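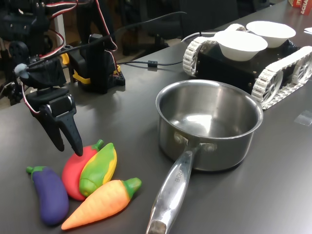

Work > Local business > Food and catering

I spent a morning in January at Vorken, the catering supplier out past the Fondside roundabout, and I went in expecting to write about layoffs. There haven't been any so far, which I'm glad about, but plenty else has changed since the portioning robots went in last fall.

Vorken packs vegetables for school and hospital kitchens. On a normal day that means some 2000 trays, and until October every one of them was filled by hand. Now 3 of the packing stations have an arm that does the picking, and a person stands at the end checking trays and fixing the ones that come out wrong (there are still a fair few of those, mostly peppers, because peppers come in every shape going).

Before a new job goes out on the floor it gets tried in the upstairs room, on a desktop arm with toy vegetables and an ordinary saucepan. I loved this part! The staff call it the play kitchen, and four of the packers now do a shift up there every couple of weeks. They work out what order to pick things in and where the gripper ought to come down, and they write it all up for the technicians. One packer with a lot of years on the line told me she'd never been asked how she picked up a carrot before, and she had opinions - a full page of them. The carrot being a toy doesn't bother her.

The wrists came up again and again. Packing is the same reach and twist all day, and the people I talked to were pretty blunt about what that does to you after a few winters. Two of them have moved over to checking and say they sleep better. Against that, checking is dull. You stand, you look, you wait for a mistake, and you can't chat the way you could when everybody worked around one long table. A guy on the early shift told me he misses the table more than he thought he would, and he's asked to go back to hand packing three mornings a week. Vorken said yes.

Pay is the sore spot. The play kitchen shifts come with a bonus but the checking job doesn't, even though it carries the blame if a bad tray goes out. The staff group has asked for both to be put on the same footing, and managers told me they'll answer by spring. They also said the number of packing jobs, 189 right now, will stay put through the summer. After that they wouldn't promise anything, and I did ask twice.

Next up is the Czerwiński building across the yard, which does the smaller hospital orders, 400 trays a day with a lot of special diets. It was supposed to get its first arm this month, but that's been pushed back while labels get sorted out. The packers over there weren't too upset, from what I heard at the 10 a.m. break. They want the play kitchen shifts opened up to them before any arm arrives, and their names are already on a sheet by the coffee machine.

Filed under: Jobs & Workplaces, Robots, Fondside

Get our local business roundup in your inbox. Enter your email to sign up. You can unsubscribe at any time.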